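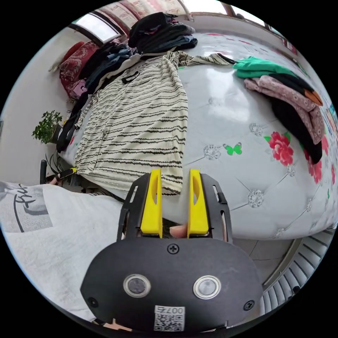
*Figure 4-1. Start position for a garment-folding demonstration, camera view. Fingers open, striped garment laid flat on the bed.*

## 4. Recording a folding demonstration

This section covers recording by hand with the Lakier gripper. For recording by remote control with the Bíró arm, go to section 5. Complete the charging and pairing steps in section 2 before you begin.

### 4.1 Preparing the work area

1. Choose a flat surface large enough for the garment with both sleeves extended. A bed or a wide table is suitable. Quilted covers are acceptable, but buttons and seams in the cover can catch the finger tips during a low approach.
2. Lay the first garment flat, front side up or down as listed in the task sheet. Smooth the body of the garment. Small wrinkles may stay.
3. Place the remaining garments to the sides or at the head of the surface. They may overlap one another. They must not overlap the garment being folded.
4. Decide where the finished stack will go and keep that spot clear.
5. Turn on the room lights if daylight is weak. With a window in view, wait two seconds for the exposure to settle before moving.

**Note:** Other household items may remain in view. Do not strip the room for recording. Models trained only on bare surfaces perform poorly in homes.

**Caution:** Keep sharp tools and hot appliances off the surface. The operator watches the garment during a fold and may not see what is beside it.

### 4.2 Checking the gripper

1. Confirm that the three screws on the face of the body are tight. Use a Phillips driver and stop when the head seats – do not force it.
2. Check both yellow fingers. They should stand parallel when open. Replace a finger if the edge of its window is cracked.
3. Squeeze the trigger fully and release it. Both fingers must close evenly and return without sticking.
4. Wipe the lens with a dry cloth.
5. Scan the QR code on the body sticker with the Rikeo app. The app fills in the unit number. If the sticker is worn, enter the number by hand under **Device > Identity**.

**Caution:** Keep your free hand out of the gap between the fingers while the trigger is being squeezed. The closing force is low, but skin can be pinched at the finger base.

### 4.3 Calibrating the opening

Calibrate at the start of each session and after any finger replacement.

1. In the app, select **Calibrate > Opening**.
2. Hold the gripper still with the fingers fully open. Tap **Set open**.
3. Squeeze until the fingers touch. Tap **Set closed**.
4. Open and close the gripper slowly while watching the bar in the app. The bar must travel from end to end with no jumps.

If the bar jumps, clean the finger base with a soft brush and repeat from step 1. If it still jumps, see section 8.

### 4.4 Recording an episode

One episode is one garment, from first movement to placement on the stack.

1. Hold the gripper above the near edge of the garment with the fingers open. The whole garment body should be visible to the camera. Sleeve ends may be out of view.
2. Tap **Record** and hold the start position until the app beeps.
3. Move down to the first grasp point. For a long-sleeved garment this is the cuff of either sleeve.
4. Close the fingers on one layer of fabric. Lift just enough to clear the layer below.
5. Carry the sleeve across the body and release. Open the fingers fully before you pull away.
6. Repeat for the other sleeve.
7. Grasp the lower hem and bring it up to the neckline. If you are working with two grippers, take both corners of the hem at once.
8. Fold again if the task sheet calls for it.
9. Slide one finger under the folded garment, close, and move it to the stack.
10. Return to the start position and tap **Stop**.

Move at about half your normal working speed. Avoid turning your wrist quickly; blurred frames break camera tracking, and the app will mark the episode **Lost**.

**Note:** If you miss a grasp, try again within the same episode. A clean second attempt is useful data. After three misses, stop and mark the episode **Failed**.

**Note:** Do not help with bare fingers. Fabric that moves without contact from a gripper is treated as an error at review. If you must touch the garment, stop the recording first.

### 4.5 Session limits

| Item | Value |
|---|---|
| Maximum episodes per session | 26 |
| Rest break after | 12 episodes |
| Minimum grippers | 1 |
| Maximum grippers | 2 |

Change garments between episodes and vary fabric and sleeve length where you can. Patterned garments track better than plain dark ones. When folding black or navy items, place them on a light cover.

### 4.6 Saving and labeling

1. Open **Session > Review** and play each episode once.
2. Delete episodes marked **Lost**. Keep those marked **Failed**.
3. Enter the garment type for each episode. Use the list provided; free text is rejected on upload.
4. Tap **Upload** with the phone on Wi-Fi and leave the app open until the progress ring closes.

Uploaded sessions appear in Cinovum under the operator's name. Send label corrections to Leonie Fuchs with the session number. Requests for replacement fingers go to Vilém Slanina.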